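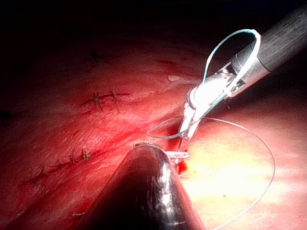 Section 4. Suturing practice and what the arm can do by itself

Plidico bench trainer, set-up guide. Notes by Mwangi Urio, corrections to Bogdan Cârstea please.

Read section 3 first. Arms homed, light on, e-stop within reach.

4.1 Before you start

1. Wipe down both instruments. Check the jaws open and close fully.
2. Seat each instrument in its Stougaard adapter. Push till it clicks. No click, take it out and start over.
3. Cut the suture to length. Too long and it loops over the wrist of the instrument, see 4.3.
4. Turn the light down untill you can see the teeth on the jaws. Factory setting is too bright for close work.
5. Set force limit to 2. Do not go higher for thread.

CAUTION: Never reach between the instruments with the motors live. Pedal up does not mean motors off.

4.2 Running a stitch

1. Operator at console. Mode switch to MANUAL.
2. Pick up the needle with one instrument, steady with the other.
3. Drive, release, regrasp, pull through. Slow.
4. Tie. Trim the tails.
5. Want to try ASSIST? Finish at least one row by hand first.

NOTE: ASSIST holds tension and suggests the next entry point. It does not tie. People ask every week. Villia software can place a bite on a flat pad if the needle starts out in the jaws, but slack thread still confuses it. Same story as with the laundry folding demo on the Plinutia bench: fine when the cloth lies flat, lost when it bunches up. Soft stuff that moves is the hard part, shop floor or anywhere else. For now a person does the knots.

4.3 Thread trouble

Loop over the wrist: stop, open the other jaws, lift the loop off toward the tip. Don't pull. Pulling tightens it on the collar.

Needle out of sight: hold both arms still, find it before you move anything.

Thread frays: swap it. Check the jaws for burrs.

Error 18: cable tension low. Power off, refit the instrument, re-home. If it comes back, tag the instrument and set it aside.

4.4 Upkeep

Instrument cables get checked at around 500 cycles. Replace at 1,000 even if they look ok. Write the count on teh log sheet, the counter resets when you update the software.

Pad storage: see section 6.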